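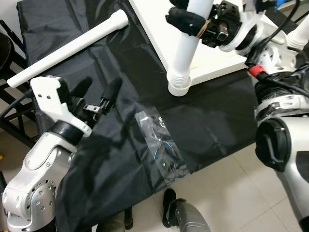 Lists > Cemari users > Faults and safety

Re: Gripper does not release after stop

Hello all,

thank you for the quick answers. We had the same fault again in the Broteo cell this morning, so I write down what I know.

The task is the table with the white pipe legs on the black sheet. The right gripper holds a leg, the left one is open and waits over the cloth. At 11 I pressed stop. Both arms stopped as they should, but the right gripper kept its grip on the pipe, and the release command gave only error 40. After 2 restarts it was the same. In the end we cut the power and opened the fingers by hand.

On 21 November the list received:

> Is your finger pad the original one? With us the rubber band
> moved into the joint and the finger could not open. The
> controller from Dreroter then reports a blocked motor.

The pad is black and has a tan rubber band around it, so this is possible. I have not yet taken the finger apart - I will do it before we run again.

One more point, and for me it is the more serious one. People stand quite close to the sheet during this work. Until the fault is understood, please keep hands away from the fingers while the power is on, also after a stop.

Does anybody at Powell have the list of error codes?

Kind regards from the Broteo cell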